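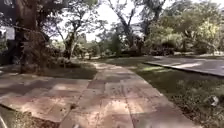 The walkway in dappled sun, tree doing most of the decorating.

Kerketti paving slabs, large rectangular, colour "Bresten Rose"
Bought from Trivwood

I have never reviewed a slab before. I have reviewed a kettle, two pairs of walking boots and a folding chair that folded at the wrong moment, and I went into this thinking a slab would be simpler. You put it on the ground and then it is on the ground. I have now lived with rather a lot of them for a good while, as a path and as the sitting area it joins on to, and I find I have opinions.

First, the colour. The brochure called it Rose and showed it looking like the inside of a seashell. In real life it is a dusty pinkish tan with beige patches, the shade of a plaster that has been on a few days. I like it much more than I would have liked the seashell. Pink paving in full sun can look like a seaside car park, but under leaves it calms down a good deal, and ours is under leaves for most of the day. If your garden is bare and south facing, ask for a loose slab and leave it outside for a week before you commit. Trivwood will lend you one against a deposit, provided you can lift it.

Which brings me to the weight. The order form asks if you would like "kerbside delivery" and I said yes, picturing the kerb as somewhere near my house. The kerb is at the far end of the lane. We had two pallets and one wheelbarrow, and the wheelbarrow is no longer with us. Pay for the proper delivery.

Laying them. The leaflet in the pack is a single folded sheet and has been translated by someone with a sense of rhythm and no sense of order, so that you are told to brush off the surplus before you are told what it is a surplus of. The advice on the bed underneath is sound once you find it (it's on the back, beneath the guarantee). We allowed 10 mm for the joints and kept to it with offcuts of board, and they have stayed thin and dark and fairly straight, which from the kitchen window makes the whole walk look longer than it is. I take full credit for this and did none of the kneeling.

A word on the bend. Our path goes gently left to meet the sitting area, and I had assumed rectangular slabs would simply get on with that. They will not. A rectangle has no interest in bending. You either cut wedges or cheat a little at every joint, and we did some of each, along with a certain amount of walking away and coming back. Kerketti do sell a tapered piece for curves, at a price that suggests it is tapered by hand by a goldsmith. Hire a decent saw for the weekend and keep the change.

The edges deserve a paragraph. The sitting area finishes in a slightly raised edge above a strip of grass and soil, and I wish I had thought harder about that. It is a small drop, small enough to forget, and I have forgotten it twice while carrying a tray. Kerketti offer an edging strip and I turned it down as a frippery. I'd have it now. The mower would like it too, as at present one wheel rides on the slab and the other one goes exploring.

Now the stains. The listing says "resists marking". A few slabs towards the middle of our walkway have faint darker blotches and they have seen off warm water, a stiff brush and a bottle of Mao Patio Reviver, which smelled strongly of pears and revived only me. I should say they are hard to pick out when the sun is coming through the leaves, because by then the entire path is blotched with shadow and one more makes no odds. On a flat grey afternoon I know exactly where they are. Visitors never mention them until I point them out, and I do always seem to point them out.

I can't really judge the slabs without judging the tree. It's a big old thing with rough bark and it was there long before any of us, so the paving was laid to suit it. It drops bits. It drops bits in every month, with a special effort in October, and wet bits on textured stone need sweeping up sooner than you'd wish. The surface has a fair grip underfoot for all that, and I have crossed it in slippers in a downpour to rescue a cushion without incident. Moss has had a look at the shady joints and I am told it will be back.

The lawn on either side has not come out of this well. Next to new stone, patchy grass looks patchier, and the shaded piece between the sitting area and the far end of the path is as much earth as grass. The slabs can't be blamed for it. I have blamed them anyway, and taken off half a star.

Cost: a shade over 1000 for the sitting area alone, before sand, saw or sympathy. The guarantee covers frost damage and excludes, in very small type, trees.

Good: the colour once it's down, the grip, the way it takes the shade.
Less good: the leaflet, the price of anything with a taper, "resists marking".
Would I buy them again: yes, with the edging strip, and delivered to the actual house.

Three and a half stars out of five.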